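Home | Bench notes | Arms | Hands | Archive | Log in

Bench notebook, October - two-arm teleop, bottle over cup
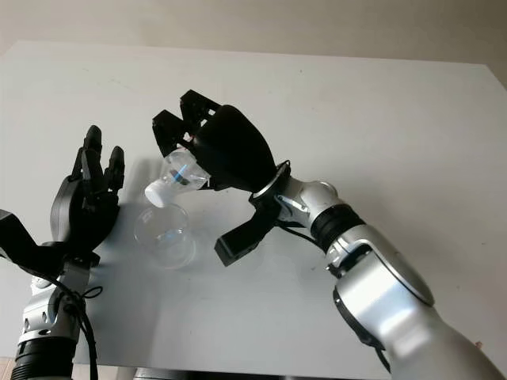

Second full session on the pouring motion, and I am so much happier than I was after the first one! Gunvor was on the leader arms most of the morning, I ran the recorder, and Tsutomu came by at 10:40 to complain about the left hand mapping (he was right, see further down).

Session name is Fludlow-b. We kept 101 demos and threw out 12. Most of the rejects were mine, from when I took a turn after coffee and kept rotating the wrist before I'd brought the bottle in over the cup. Gunvor's trick is to get the cap end past the rim first, pause for a breath, then tilt. You can see it in the joint plots as a little flat shelf on every one of her runs, and mine have no shelf at all, just a long smear.

Still open: do we want the pause in the training set? Oda thinks the policy will learn to hang there forever. I think it gives the model a clean place to correct itself. We could trim half of them and train both ways, that's one night on Nostirum.

Left hand. The glove-to-finger mapping we brought over from Foltis squeezes the finger range too much, so a relaxed human hand comes out as a half curl on the robot side. Fine for standing by next to the cup, bad once we want the hand to steady it. Tsutomu rewrote the scaling over lunch and the thumb is SO much better. Old mapping is saved as hand_map_old, please don't delete it, the first session needs it for replay.

Gripper side. Parallel jaws on a clear bottle with faint ribs - I expected more slipping. Gunvor says to close slowly and stop as soon as the wall starts to give. Force limit left at 15 on the Eklund panel, don't touch without writing it here.

Wrist camera view is still my worry. Clear bottle, clear cup, white table. The small blue pieces are the only strong color in there and I suspect the policy will lean on them hard. Try a gray mat next time? Also try other colors before we get attached to blue.

Replay of demo 957 (numbering carries over from the spring) tracked well on the right arm, slight lag on the left. Check the clock sync before blaming the arm.

To do
- cap-off runs, Gunvor first
- new mapping into the main config
- swap cup position between takes, we got lazy
- ask Solveig for the longer glove cable

Comments (3)

Oda Tangen: I'm not saying forever. I'm saying long enough to be annoying. Train both, yes please.

Folke Skjelbred: Is the 15 on the panel a percentage or newtons? Mine shows both depending on the page.

Solveig Haugen: Glove cable is in the drawer under the scope. Gray mat too, if you want it.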